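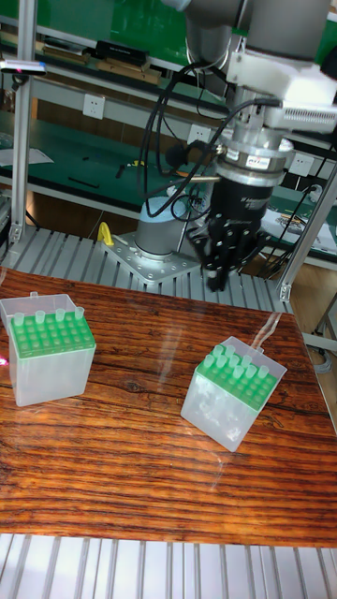 2023-10-25

Back on the sourdough starter question, which I promised the bench next door I would write up properly this time instead of leaving it on sticky notes. For anyone joining partway through: we are trying to find out why the Cidton flour gives such a slow starter compared with the Filar flour, when both are sold as plain whole rye and both come out of the bag looking and smelling much the same to me. The March notebook has the first go at this, and I would ask you kindly not to trust the rise times in it. I was marking the jars with a wax pencil and reading them whenever I happened to walk past, so some of the gaps between readings are five hours long and one is a whole night.

Setup for this round. Straight-sided jars, all from the same case, with a paper strip taped up the outside so I can read the height in millimeters. Each jar gets 50 g of ripe starter, 50 g flour, 50 g water. The water was left out overnight in the covered jug. I did think about buying bottled, and then decided that anyone who wants to repeat this at home will be using the tap, and so should we. Lids resting on top, not screwed down – please leave them that way if you are tidying.

The jars live in the Calex cabinet, middle shelf. I know the display says one thing and the thermometer taped inside says another, and I have gone with the thermometer. The top shelf runs warmer than the middle one. I found that out in the second week by swapping two jars and watching the "fast" one turn slow, and I was quite cross with myself for an evening, because it meant the first week's numbers were as much about shelves as about flour. They are still in the file, with a line through them.

Today's peak heights, read from the strip, flour fed at 8:15:

Filar, fourth feed: peak at 224 minutes, good dome, lots of small even bubbles against the glass.
Filar, sifted: peak at 228 minutes, looser, a bit of a skin on top.
Cidton, fourth feed: had not peaked when the Filar jars did. I stopped timing it when I went to the safety meeting, and by the time I got back it had a dip in the middle, so it went over while I was out. No number for that one and I am not going to guess at it.

The sifted jar was a side idea. I wanted to see whether taking out the coarse bran would slow things down, on the thinking that plenty of what we want is living on the outside of the grain. Four minutes is nothing at all, given that I have to crouch and squint to decide when the dome has stopped moving. I started with 200 g of the Filar and 167 g went through the fine sieve, so it is not as if I was only taking out a pinch. It surprised me a little. The smell was different, though – milder, more like yogurt, where the unsifted one has that green apple note that I have grown very fond of. I don't know how to put a smell in a table and I have more or less stopped trying.

Something I ought to have written down weeks ago: the Cidton bag was opened well before the Filar one. It had been sitting on the shelf above the radiator with the top folded over and a clip on it, and I have been comparing it with a bag I cut open fresh. That could be the whole story. I have a new bag of Cidton in the cupboard now and will start two jars from it tomorrow, one fed from the new bag and one kept going on the old, both from the same spoonful of starter. If the new bag catches up, then all these pages are really about a radiator, and I will take the teasing that comes with that.

A word about the Mbeki starter, as I keep getting asked. It is the one that came to us dried, in the little paper envelope, and it is doing beautifully. It took six feeds to wake up and I nearly threw it out on the fourth, when it smelled of nail polish remover and had a gray liquid on top. I poured the liquid off, took a teaspoon from the bottom and fed that, and it came round over the weekend. It is not part of the flour comparison and I would like to keep it out of there, so it has its own spoon with green tape on the handle. Please don't use the green spoon for the others. I did once, half asleep, and had to start two jars over.

Baked with yesterday's discard because it seemed a shame not to. The crackers came out well, rolled very thin with caraway and coarse salt. The loaf was dense at the bottom and had a tunnel under the crust, which I put down to me rushing the second rise so I could get the bus. There is half of it in the bread tin if you like it toasted.

Still to do:
– new Cidton bag, two jars, middle shelf, side by side
– move the open flour away from the radiator (all of it, the spelt too)
– second thermometer for the back of the cabinet
– ask whether I can have the timer lapse app put on the old tablet, so that I can go to a meeting without losing a peak
– wash jars, no soap on the paper strips

The pH strips I ordered are the wrong range and only go down to 5, so every jar reads the same cheerful yellow by lunchtime. Reordering.

Last updated: after the evening feed, all jars back on the middle shelf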